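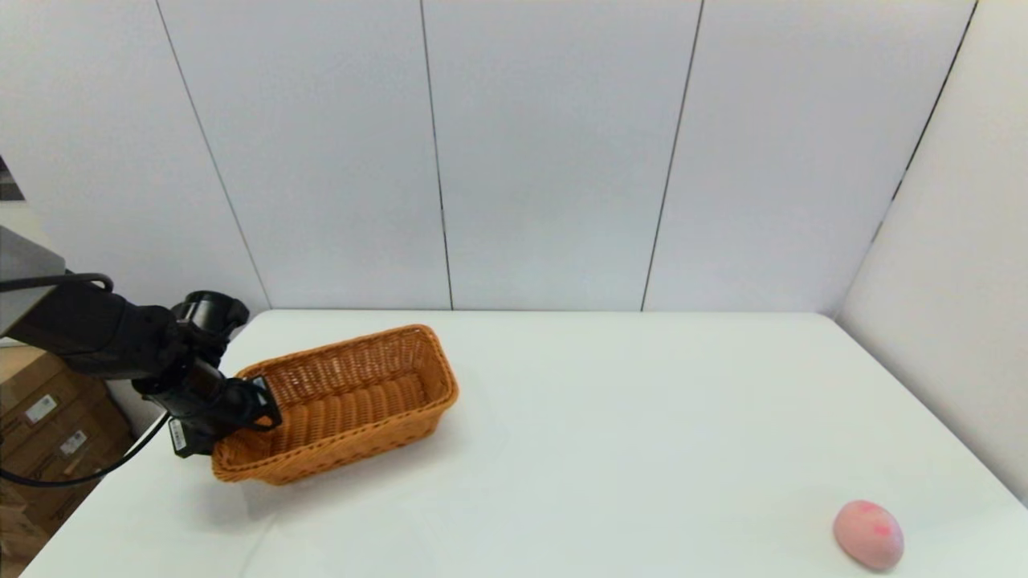 Teaching a Basket Grab by Remote Control

5 min read

Moving a basket is one of my favorite first tasks for a new operator. It looks like nothing, and then you sit down at the controls and discover how much your own hands have been doing for you all these years! We teach it at Osisus before anything else, and with a bit of patience you can have a usable set of demonstrations by the end of an afternoon.

Start with the table. Clear it down to the basket and, at most, one small item set well off to the side. A plain white top is lovely to work on, although pale objects can fade into it, so check your camera view before you record. Walk the arm through its full reach once and watch the cables. If one drags over the table edge, give it more slack.

Now the grip. Woven baskets have a rim you can hold, and that's where to aim. Open the gripper wide and come down over one end so that one finger goes inside the basket and the other stays outside. Go slowly for the last inch. The inside finger is the one to watch — if it touches the floor of the basket, back up a little before you close.

Set the basket at an angle for some runs and square to the table for others. When it sits diagonally, turn the wrist until the fingers line up across the rim. New operators love to skip this and squeeze anyway, and the basket swings around the moment it moves.

Close gently, wait a beat, then slide or lift. Keep your speed steady. The policy learns your hesitations along with everything else, so a confident, slightly boring run beats a fast one with three corrections in it. Trinidad Ocampo, who trains our people in Priddale, has them do ten dry runs with recording off, and I've stolen that idea completely.

Our first set in May had 75 demonstrations and the arm could manage the near end of the basket only. At 581 it was handling both ends and most angles, and I may have cheered out loud. Throw out any run where you bumped the table or paused to scratch your nose.

Save each run with the basket position in the name, and reset by hand before the next one. Vary the spot every time, even by a few inches.

Questions or corrections? Contact us | © Osisus | Back to top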